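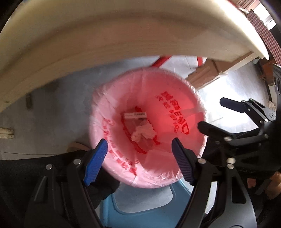
Griso Home Tasks Team - Equipment and Budget Help

Search the help pages Go Advanced

Budget for hand-held grippers, first year, home recording

Thoa Phùng

I have to put in an equipment plan for next year and I've never done one for this kind of work. We record household chores with hand-held grippers in people's homes, and later the recordings go to the people training the arm. We don't own the arm and it is not in my budget. What I have to cover is the grippers, finger pads, storage, and whatever we use up on the chores.

The first chore on the list is trash: picking packaging and tissue out of a lined bin, putting it back, and later changing the liner. After that comes clearing a living room table. Most of the homes are apartments in Partington with one main room, so there isn't much space for extra gear.

What I can't work out:

How many grippers to buy per recording pair, and how many spares. The ones we have on loan go back in September.

Whether the ribbed pads should be a yearly line or part of the gripper price. Thin bags seem to be hard for them and I expect to replace pads often.

Whether I need to budget for bins and bags at all, or just use what is in each home.

My manager wants one page with one total. Any help with how to split it up would be good.

Tuấn Trịnh

Buy more than you think. We bought one set with no spares and had to stop when a pin worked loose. Storage is cheap, get plenty. Can't help on pads, ours are a different kind.

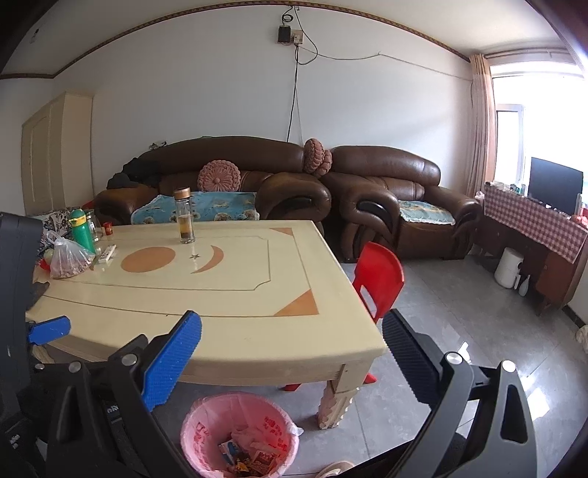

Haris Hoxha
Equipment planner, Ravville

I've done this plan twice, so I'll go through your points and then add a few you left out.

Grippers. If two grippers are used together, count in pairs and never in single units. For one team I'd ask for 3 pairs: one in use, one charged and packed, one that can be away for repair. If you get turned down, drop to two pairs and write down what a stopped day costs you. That number got my second request through. Order early enough that the new ones overlap with the loaned ones. You want a few sessions on both before the old ones leave, so any difference in how wide the jaws open gets noticed.

Pads. Make them their own line. If they sit inside the gripper price, you'll have no money left for them by spring. We got through 83 pads in our first year with 4 people recording, and the rate was much higher in the weeks we did liners and knotted bags. Table clearing was easier on them - bottles and a remote control don't wear the ribs the way a chair edge or the rim of a bin does when you keep bumping it. Keep a tally per chore from the start. Mine was a sheet of paper in the case lid and it was good enough.

Bins and bags. Use the bin in the home, with the bag that's in it. You want the printed ones, the thin shiny ones, and the ones that have been folded over the rim any old way. But do budget for bags, as you should leave people with as many as you used. I put in 200 rolls for the year and had a lot left over, so go lower than that. Buy a couple of low stools too if your people record sitting down. Reaching into a bin on the floor is hard on the back.

Things missing from your list:

Storage for recordings, bought twice. One copy travels and one stays put.

A padded case per pair. Stairs are where ours got damaged.

Time to set up. It isn't equipment, but if the planner only sees equipment they'll assume people start recording when they walk in the door. A room with two sofas, a big table and a chair pushed up against it leaves very little floor to stand on, and you'll spend time working out where to be. Bright windows are another thing to allow for. We moved some sessions to later in the day on account of the glare off the tile.

For the one page, I'd use four lines: grippers, wear parts, storage, and used-up supplies. Repairs go under wear parts. If they ask for a reserve, put it against grippers and leave the rest alone.

Ánh Ung

Agree with Haris on pads as a separate line. One thing to check with your supplier before you order is whether left and right pads are sold separately. Ours at Kestdale came only as sets and we ended up with a drawer full of one side.

Thoa Phùng

Thanks all. Going with 3 pairs and a separate pad line. I'll ask about the left and right pads before I send it in.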